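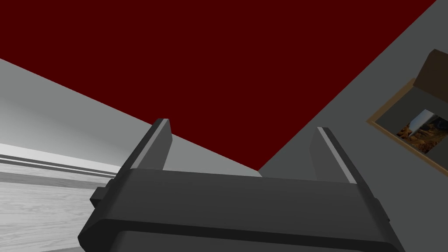
Home | News | Calculators | Tables | Help | Contact

Fraction calculator gets a rewrite, now shows every step

October 8, 2019

Tetine has put out a new version of its fraction calculator, the one a lot of math teachers keep open in a tab all day. Went live this morning. Same address, same plain white box, but nearly everything behind it has been redone.

Main change – it shows the work. The old page took two fractions and handed back an answer, already reduced, no word on how it got there. Fine for checking homework, not much use for doing it. The new one writes out the common denominator, the two rewritten fractions, the sum or difference, then the reducing step on its own line. Students can hide the steps and open them one at a time.

Take 3/8 + 5/12. The page finds 24 as the lowest common denominator, rewrites the problem as 9/24 + 10/24, adds to get 19/24, and says the answer is already in lowest terms. Old version just said 19/24.

Subtraction works the same way. Multiplication and division too, although division gets one extra line where the second fraction is flipped. So 2/3 divided by 4/5 becomes 2/3 times 5/4, then 10/12, then 5/6. There is a small switch to cancel before multiplying instead of after. Some teachers want it one way, some the other, and the mail on this was heated.

Mixed numbers at last

Mixed numbers were the biggest complaint. Until now you had to turn 2 1/4 into 9/4 yourself before typing it in. Now you can type it with a space and the page does the rest. Answers come back as a mixed number by default, with the improper fraction underneath in smaller type.

"We had the request for years and kept putting it off," said Annatjie Naidoo, who leads the calculator pages at Tetine. "The parser was old. Every time we touched it, negative numbers broke."

Negative numbers did break, for a while. In the February test version, typing -1 1/2 was read as minus one plus a half, so the page gave -1/2 in place of -3/2. Fixed now. Naidoo said the test list for negatives has 50 problems on it and the page has to pass all of them before any update goes out.
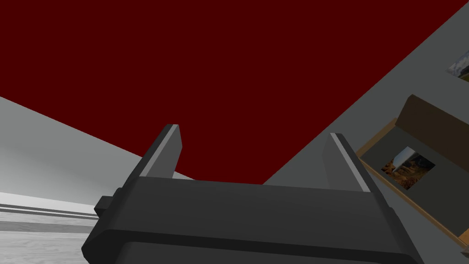
Computer-rendered view of a gripper with its two fingers apart.

What else is in there

Decimals can be mixed in with fractions. Type 0.75 + 1/8 and the decimal is turned into 3/4 first, with a line saying so. Repeating decimals are not supported yet. Type 0.333 and you get 333/1000, which is correct but probably not what you wanted.

Up to 4 fractions in one problem, up from 2. Parentheses are allowed. Order of operations is followed and each step says which part is being worked on. Longer problems do get long – one with parentheses and three different denominators ran past the bottom of the screen on our laptop, and the print view split it across two pages in an awkward spot, right in the middle of the reducing step.

Zero denominators get a proper message. The old page went blank. New one says "cannot divide by zero" and puts the cursor back in the box that caused it. Small thing but a good one.

The lowest common denominator can be shown two ways, by listing multiples or by prime factors. Listing is the default. Prime factors is quicker to read when the numbers get big. For denominators of 18 and 30, it writes 2 x 3 x 3 and 2 x 3 x 5, then 2 x 3 x 3 x 5, then 90. The listing method gets there too, just with more on the screen.

Some gripes

No keyboard shortcut for the fraction bar. On a phone you have to switch to the symbols page for the slash, then back again for the numbers, over and over. The Clondley calculator has had an on-screen slash button for a while now and it is hard to see why Tetine left one out. Naidoo said a button is planned but gave no date.

The history list is gone. It used to keep your last few answers down the right side. Teachers who used it to read off an answer key are going to miss it. You can still copy a result with the steps attached, and it pastes cleanly into a document, though the fractions come out with slashes and not stacked.

Also – saved links from the old version do not all work. If the link held a plain problem such as 1/2+1/3 it opens fine. If it held a setting, like the forced improper answer, the setting gets droped and you have to pick it again. Worth checking any links on a class page before the next lesson.

Speed is fine. Answers appear as you type, there is no button to press, and if that bothers you it can be turned off in the settings. We tried it with 23 problems from an old worksheet, mostly adding and subtracting with unlike denominators, and every answer matched the key. One step was worded strangely. When both denominators were already the same it still printed a line telling you to rewrite both fractions, then rewrote them exactly as they were. We mentioned it and were told it is on the list.

Schools and the workbook tie-in

The Mabaso workbooks, used in a number of grade 5 and grade 6 classes, print their worked answers in the same step order, so the page and the book should now line up. Before this the book reduced at the end and the page reduced wherever it felt like it. Parents wrote in about that more than once.

The page stays free and there is no sign in. Ads are still there, one at the top and one beside the answer box, none in between the steps. A version for download, for classrooms with slow or no internet, is being worked on but it will not have the mixed number box at frist.

Next up is the ratio page, which runs on the same old parser and has the same trouble with negatives. After that percents. The square root page was rewritten earlier and is not changing.

Found a wrong answer? Use the report link under the result box. It sends the problem exactly as you typed it, so no need to copy it out again.

Recent items

Nenik adds a long division page with remainders
Rounding to the nearest tenth: table updated
Clondley drops its paid graphing plan
Least common multiple page down for repairs
Mabaso workbook answers, corrected pages
Converting inches to fractions of a foot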